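Putting Things Back in the Box

The woman who runs the tidying evenings at Brostum has been doing it for 10 years. She teaches from a back room in Plollville, and the first thing she hands out is a small open box.

"People come in wanting shelves," she said. "I tell them to start with a box they can lift with one hand."

She used to work in the stockroom at Prukier, where 618 kinds of small part were kept in bins. Each bin had a place and each place had a label. At home, she said, her own desk was a mess the whole time she worked there.

"I'd put things away all day and then drop my keys, mail and tape on the table when I got in. It took me 2 years to see that the table was the problem. It was flat and it was near the door."

Her rule now is that a table should hold what is being used and one container for everything else. She likes black boxes with no lid. A lid, she said, adds a step, and most people skip it by the second week.
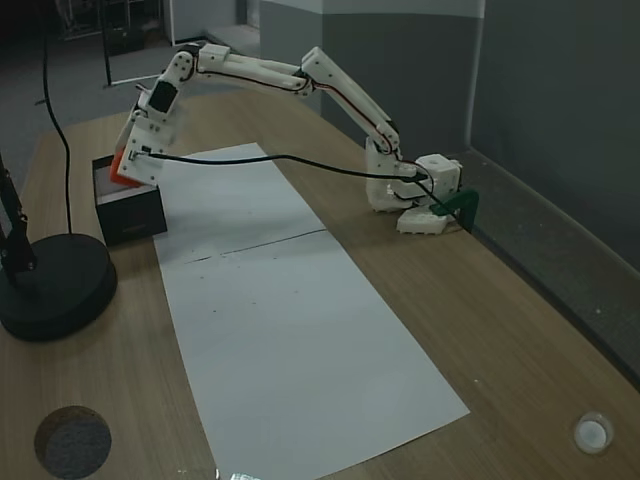

What goes in the box

She keeps the list short. Small flat things go in standing up, so that an edge shows over the rim. Bright colors help.

"If it's orange or red you'll find it again. If it's gray, put it near the front."

Paper stays out of the box. She leaves a single sheet on the table beside it and files the rest at the end of the day, usually before supper.

The evenings started with a handful of neighbors, and the sign-up sheet for June had 73 names on it. She plans to add a second session for people who want to work on kitchen drawers, which she said are harder.

"Drawers close," she said. "You can ignore a drawer for years."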